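Valentin Căpraru
24 February 2026

Okay friends, pull up a chair, because I've been sorting through the big gray bin from the back hall for two evenings now and I have a lot of feelings about it, and you are the people who said you wanted more posts about the house and fewer about my knee.

Some background for the newer folks. When we moved to Skerevthorpe we had this heavy old bin that my father-in-law used for bolts and hinges at his shop on Charpentier Street. It's metal on the bottom, scratched to pieces, with a sloping divider near the back. I fell in love with it on sight and my wife very much did not.

It came into the house as a place for mittens. That lasted until the first warm day, when the mittens went up to the closet and everything else in our lives slid in after them. Toys, cups, cans from the yard, half a jump rope, a library card belonging to a child we don't know (returned, with cookies!).

So my grand plan for this winter was to turn it into a proper drop bin. One place by the door where anything without a home can land during the day, and then after supper we send it all where it belongs. I started in December and we've kept it up most nights, which for this family is a small parade.

The rule is that whoever empties it doesn't get to complain about what's in it. I made that rule and I'm the one who breaks it, mostly over drink cans. I grew up in a house where you rinsed a can and took it straight out to the porch, and some habits stay in your bones.

Tonight's round was a light one. A purple dinosaur, a red tumbler, a squashed green soda can, and the long-necked orange-brown dinosaur my youngest calls Wotden for reasons she has never shared with any of us.

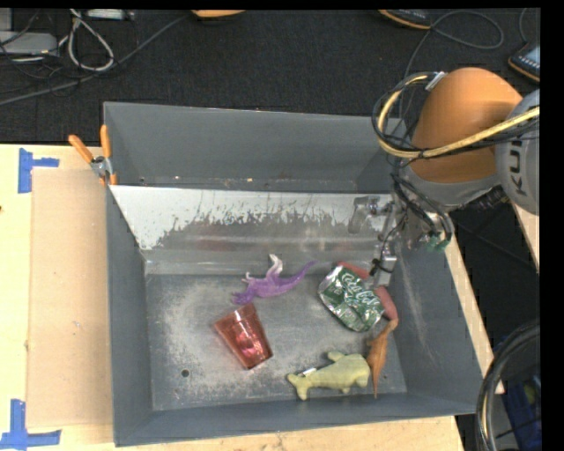
Do you need to wash plastic dinosaurs before they go back on the shelf?

Mine get a quick bath in warm water with a drop of dish soap, then they lie on a towel overnight. If one has a seam or a squeaker hole I just wipe it with a damp cloth, so water doesn't get trapped inside and turn funky on you later.

The tumblers are the easy part. They go to the sink, and if I'm feeling energetic I check for the tiny cracks that plastic ones get along the rim. A cracked one gets retired to the paintbrush shelf, where there are already more retired cups than working ones in the cupboard, and yes, I've been told.

Cans go in the recycling on the porch, and I've stopped stomping them flat at the kids' request (they want to do it themselves, in boots, with an audience). Our pickup in Skerevthorpe takes them either way, so I say let them have their fun.

A few of you asked about the scratches and whether I'm going to paint the thing. I did get as far as the hardware store! I stood in front of the Jornden paints for so long that a very kind young man asked if I was all right. I came home with sandpaper and a new doormat.

I think I'll leave the scuffs alone and just give it a good scrub. There are little bits of grit along the seam behind the divider that a vacuum nozzle ought to reach, and then a soft brush and soapy water for the rest. I did look up liners too, and the one I liked cost $233, so we'll be going without a liner.

My wife has now suggested, very gently, that the narrow part behind the divider would be a good spot for the mail. I'm writing that down here so there's a record that she had a nice idea about the bin. I have witnesses.

If you have a drop bin of your own, tell me what turns up in it most. I'll read every single reply after bath time, dinosaurs first and then the children.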